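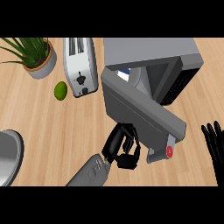
Lelteo Boxing Hall
Notice on the May card (1/14)

The Lelteo Boxing Hall confirms that its next club show will take place on Thursday evening. Doors open at 5:30 p.m. and the first bell is at 6:45 p.m. The posts that follow cover the running order, the broadcast, weigh-in results and conditions of entry. Please read the full thread before writing to the box office.

2/14
The main event is a ten-round lightweight bout between Wilfredo Catacutan and Skerov. Catacutan boxes out of the orthodox stance and has fought at the Hall since his amateur days. Skerov is a southpaw and makes his first appearance in this building. The bout was agreed at the lightweight limit with no catchweight clause.

3/14
Both camps have accepted eight-ounce gloves. The gloves will be opened in front of both corners at the rules meeting, signed across the tape and held by the inspector until hands are wrapped. Each camp may send one person to watch the other side's wrapping.

4/14
The original opponent for Catacutan withdrew with a cut sustained in sparring. Skerov's team took the fight on the same terms. The Hall thanks both sides for settling the contract promptly. All tickets already sold remain valid for the revised main event.

5/14
The co-feature is an eight-round contest at welterweight. Below it are two six-rounders and three four-rounders. The amateur bouts that usually open the evening have been moved to the June show, as the regional qualifiers fall in the same week.

6/14
The show will be streamed by Vidance. Coverage begins with the first professional bout and continues through the post-fight interviews. Viewers who hold a season pass need take no further step. A single-event pass can be bought through the Vidance app or website until the start of the co-feature.

7/14
A replay will be posted on Vidance the following morning. Individual bouts will be cut and listed separately later in the week. The Hall does not hold its own copy of the broadcast and cannot supply footage to managers or trainers. Requests of that kind should go to Vidance directly.

8/14
Ringside seating is limited to 243 places and is sold out. Balcony seats remain on sale at the window on Thursday from 3 p.m. Returned ringside tickets, if any, will be offered to the waiting list first and will not be sold at the door.

9/14
Entry conditions have not changed. Bags larger than a standard backpack must be left at the cloakroom. Outside food and drink are not admitted. Re-entry is permitted until the start of the co-feature with a stamped ticket — after that point the side doors are closed and readmission is at the discretion of the door supervisor.

10/14
Parking in the Hall's own lot is reserved for officials, medical staff and holders of a marked permit. The public lot on the north side has 59 spaces and usually fills before the first bell. Patrons are asked not to use the loading bay at any time during the evening, as the ambulance must have clear access to it.

11/14
A point on scoring, in reply to several letters received after the April show. All contests are scored by three judges on the ten-point must system. Scorecards are collected after each round and are not announced during the bout. Full cards for every fight will be posted on the notice board in the lobby and on this account the next day.

12/14
A further point, also raised in those letters. A fighter who is cut by an accidental clash of heads before the end of the fourth round, and who cannot continue, will be recorded as having taken part in a no-contest. After the fourth round the bout goes to the scorecards. The referee's signal at the time of the clash is the one that counts.

13/14
Correction to the printed program: page 2 gives Skerov's reach as 70 inches. That figure belongs to Catacutan. Skerov's reach was not supplied before the program went to press and will be read out with the other measurements during the ring introductions. The Hall regrets the error.

14/14
Weigh-in results will be added to this thread as soon as the inspector has signed the sheet. Press passes may be collected from the side office between 4 p.m. and 6 p.m. on presentation of photo identification. Questions about tickets should be sent to the box office by message, with the order number included.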